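Bin rack and tray check, dry goods room, Hommont store
Month: August
Checked by: Esko Hyvönen
Read and signed by: Tuulikki Tuominen

1. Rack stands level, feet touch the floor
OK. Left back foot was turned half a round last time and it holds.

2. Posts and crossbars, no bending
OK. I pushed with the hand from both ends, no play.

3. Screws and rivets
OK with comment. Every visible head is tight. One on the front beam sits in a small dent in the sheet. The dent is same as in the last check, so I leave it. Please look again next month.

4. Sharp edges
OK. I went along the lower fold with a cotton cloth and it did not catch.

5. Steel surfaces clean
Not OK, small. Short dark marks near the upper edge of the beam. Wipe with the Skarner cleaner — not with the rough sponge, it makes new scuffs.

6. Bins whole, no cracks in rim or ribs
OK. Two bins were changed by Paavo Lappalainen before my check, old ones are out of use.

7. Nothing over the rim
Not OK. One snack bag was lying across a lower bin with its upper end over the rim. Bags must lie flat inside the bin. This was a comment also in the previous check.

8. Load on upper level
OK. Limit for one level is 100 kg, we had nearly 147 kg on both levels together.

9. Steel tray
OK with comment. Rim is smooth and round, I found no burr. The floor of the tray has very many fine scratches. It can be used for closed packages, but please do not put open food in it. I asked Martti Hirvonen for the price of a new one.

10. Walking way in front of the rack, 2 steps free
OK at 7:30 in the morning. 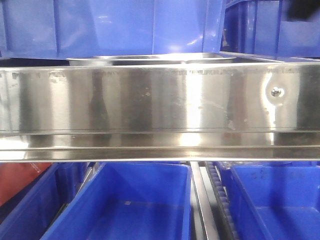
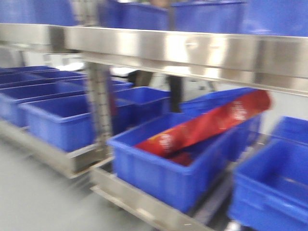
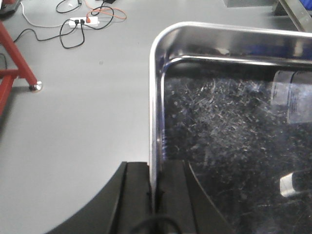

Points 3 and 5, point 7, point 9, in this order.

To do before next check: clean the beam (Paavo), snack bags flat in the bins (all shifts), answer about the tray (Martti).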